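**Secondhand shop asks donors to leave the belt in**

November 29, 2019

Skoketti, the secondhand clothing shop on MacPherson Street, is asking people who donate jeans to send them with a belt already threaded through the loops. The request took effect this morning and covers adult and children's sizes.

The shop sells more denim than anything else. It took in 818 items of clothing last month, and 385 of them were jeans or denim shorts. Most came in without a belt, and the belts that were donated came separately, rolled up at the bottom of a bag or tangled with scarves and bag straps. 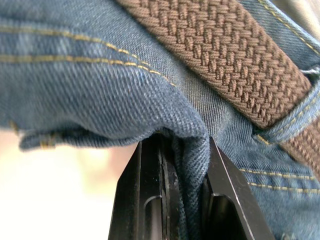 Ravinder Lavoie, who runs the sorting tables, said a pair sold with its belt goes out faster and for more money. Jeans alone are priced at $9. With a belt in the loops the tag goes up to $12, and those pairs usually last a day or two on the rack.

Braided belts are the easiest to match because they have no punched holes, and the same one will fit several waist sizes. Leather belts are welcome too, provided the strap isn't cracked near the buckle. Black and brown are both fine. The shop does not want belts wider than the loops — they get forced through and tear the stitching at the bottom of the loop.

Staff check every loop before the pair is folded. A loop that has come away at one end is sewn back down, and one that is missing altogether moves the jeans to the $4 bin by the door. Faded denim is not marked down, and a pale patch on the thigh counts as ordinary wear.
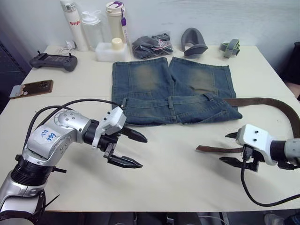 Maureen, a regular customer, had her doubts. She said she buys jeans to wear with her own belt and would not want to pay the extra three dollars. Lavoie's answer was that any customer can ask for the belt to be taken out at the register, and the lower price will apply.

The shop also changed how belted pairs are put out. They used to hang by the waistband, but the weight of the buckle pulled the front down and the clips left marks. Since last week they have been laid flat on shelves, with the waistband facing the aisle and the end of the belt tucked back through the keeper.

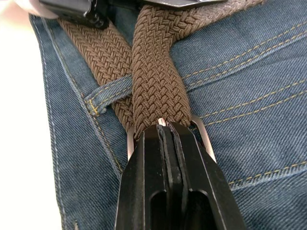

Tucking the end is the slow part of the job, Lavoie said, particularly with a braided belt, where the tip tends to catch on its way through. New staff are told to pinch the tip and feed it in a little at a time.

Shorts are being held until spring. Donors may still bring them in, and they will be stored in the back room with their belts on. The shop has space for 200 pairs and had filled about half of that by Wednesday. 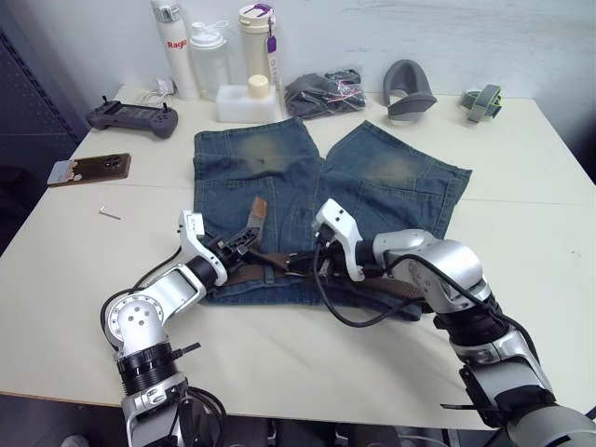 ## Drop-off hours

Donations are accepted at the side door from 10 a.m. to 4 p.m., Tuesday through Saturday. Limit of 22 items per visit. Please empty all pockets. Hours for January will be posted at the register.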